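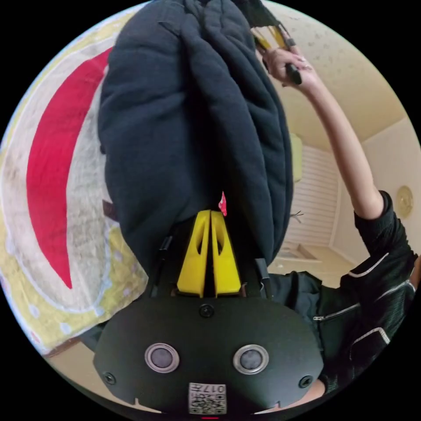
The Sorting of Culmont

1. Fleece

Mal-soon Won had rented out the back bedroom for so long that she had developed theories. Tenants who left in spring left things behind. Tenants who left in the fall took things that weren't theirs. Ye-rin Yoo was leaving on 1 May 2024, which made her a spring tenant, and Mrs. Won had already been up the stairs to look at the closet.

"You'll want to fold before you pack," she said from the doorway.

"I was going to do it the other way around," said Ye-rin.

Mrs. Won considered this and went back down to her soup.

The problem was fleece. Ye-rin had moved to Culmont in March, in a cold snap, with a single bag, and had spent her first paycheck on being warm. She had then gone on being warm every payday for two years, long after the weather stopped asking. Fleece doesn't fold. It agrees to fold, it lies there while you smooth it and square off the sleeves, and then you turn around for the next one and it has taken a breath. She had a system where you pressed the air out with your forearm and counted to 5. By the third sweatshirt she was counting to 5 in a tone of voice.

Seo-ah Hong had come over to help. She had brought coffee, one coffee, and was drinking it on the floor.

"Do you need this many dark ones?"

"They're different."

"What's different about them?"

Ye-rin held up two. She looked from one to the other for longer than she would have liked.

"This one's for outside," she said.

2. The Duvet Question

Everything got thrown on the bed, which meant everything got thrown on the monkeys.

The duvet cover had come with the room. It had Paul Frank on it, and Hello Kitty, and stripes in every color a child can ask for by name, and Mrs. Won had issued it to each tenant in turn with the gravity of somebody handing over a uniform. A night-shift pharmacist had slept under it. So had Si-woo Hyun, who was now in commercial real estate and denied it.

Ye-rin had hated it for one month. Then she bought a tasteful gray one, 299 dollars from Loso, the store on the corner with the candles, and lay awake under it feeling like a guest at a conference. She returned it in the morning. The man at Loso asked if there had been something wrong with it, and she'd said no, it just didn't have any faces.

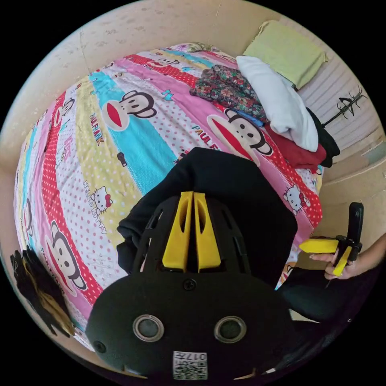 "So who gets it?" Seo-ah said. She had moved up from the floor to the chair, which for Seo-ah was a kind of rolling up the sleeves.

"It stays. It belongs to the house."

"But you want it."

"I'm thirty-one. I have a dental plan."

"You can want a duvet cover and have a dental plan."

Ye-rin picked up something floral that she couldn't remember buying and balled it up and threw it toward the pillows. There was already a drift of clothing up there, a sort of waiting room for things that hadn't been called. She had told herself the stuff by the pillows was the Keep pile. Seo-ah had understood it to be the Donate pile. Neither of them had discovered this yet, and they were both very pleased with how well it was going.

The radiator knocked. It did that at no particular hour and in no particular season. In her first week Ye-rin had said "Come in" to it.

3. Nina's Rules

What they were supposed to be doing was Nina. Nina was an app. It spoke in a soft voice and told you to hold each garment to your chest and say, out loud, where it was going. Dong-hyun Moon had sent the link along with a message that said this changed my life, although as far as anyone could tell Dong-hyun's life was the same, with fewer pants.

"Say where it's going," said Nina.

"The new apartment," Ye-rin told a sweater.

"Say it like you mean it."

"It doesn't say that," said Seo-ah.

"It did. It just said it."

They both leaned over the phone. Nina had moved on to scarves.

The new apartment was 1,050 a month and across the river, with a closet the agent had described as "European." Ye-rin had measured it with her arms. She had stood inside with her elbows out, and the agent had looked politely at the ceiling. It would hold her coats or it would hold her sweaters, and she could see that at some point in the next year she would be a person who kept sweaters in the oven.

"Is this a sock?" said Seo-ah.

Ye-rin looked. It was black and fuzzy and could have been anything. It could have been a glove for a bear. She held it up toward the window, hoping the light would help. 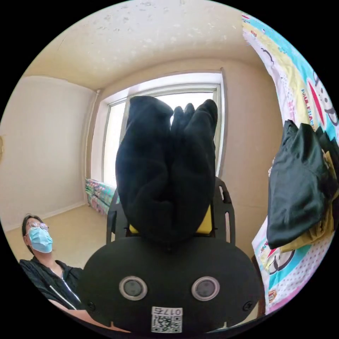 4. Things by the Door

Around the middle of the afternoon Mrs. Won came back up with a flattened cardboard box and a plate of sliced pear. She put the pear on the radiator and kept the box.

"This box is from Oh," she said. Oh was the electronics place on Route 271. "Very good box. I've had it nine years."

"We have boxes, Mrs. Won."

"You have boxes from the supermarket." She let that sit there. "They had lettuce in them."

She unfolded the good box, found it had no tape, and refolded it. Then she looked at the bed. She looked at the pile by the pillows, and at Ye-rin, and at Seo-ah.

"Which one is this?"

"Keep," said Ye-rin.

"Donate," said Seo-ah.

It was quiet enough to hear the soup. Ye-rin went out to the landing, where Seo-ah had been carrying bags since noon, and opened the first one. It was all the outside fleeces. Underneath them was her bathrobe. Underneath that, neatly rolled, with a care Seo-ah had not shown to anything else that day, was her interview suit.

"You said it pinched," said Seo-ah.

They tipped the bags out over the monkeys and started again, and this time Mrs. Won stayed. She didn't use Nina. She held each thing up by the shoulders, said "Yes" or "No," and dropped it, and there was no appeal. She was through the sweaters before the pear had gone brown.
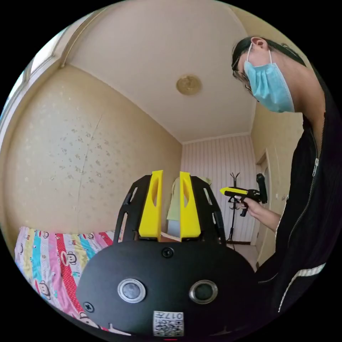
The wallpaper had a crack in it that ran on a slant, and Ye-rin had been meaning to bring it up for two years. She hadn't known whether it was hers. It seemed the wrong moment now, with her landlady holding her pajamas.

"The crack was there," Mrs. Won said, not turning around. "Si-woo used to worry about it too. No. No. Yes. What is this one?"

It was the black thing.

"We think it's a sock," said Seo-ah.

Mrs. Won turned it over. She put her hand inside, took it out again, and felt the nap with her thumb.

"It's mine," she said, and put it in her apron pocket, and wouldn't say what it was.

The van was due at six. By half past five there was a row of lettuce boxes at the top of the stairs and one very good box, taped at last, that Ye-rin didn't remember filling. She pushed it with her foot. It was light and it gave a little.

"Don't open it until you're over there," said Mrs. Won. "The next girl can have the blue one. It has ducks."

Ye-rin ate the last piece of pear. Then she carried the box down to the van herself and made Seo-ah take the lettuce.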